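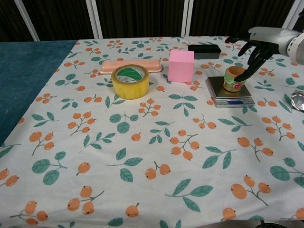
Ticket 102 – Open day demo, Coltham
Opened by: Remedios Dimaculangan
Status: open

Romaniuk want our sign-off on the arm after the visit. I'm not there yet. The cup on the scale is the easy case, and the tape roll was left out of the script.

Reply, Jomar Javier: Durkis say the hand manages any small object. Ask for the spoon, flat on the cloth.

Reply, Remedios: Asked. I was told "next release". Please log 6 tries per object, misses included – I won't sign on a talk. 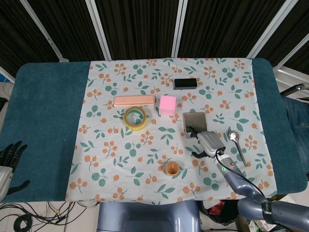
Right hand at the metallic container, spoon to its right.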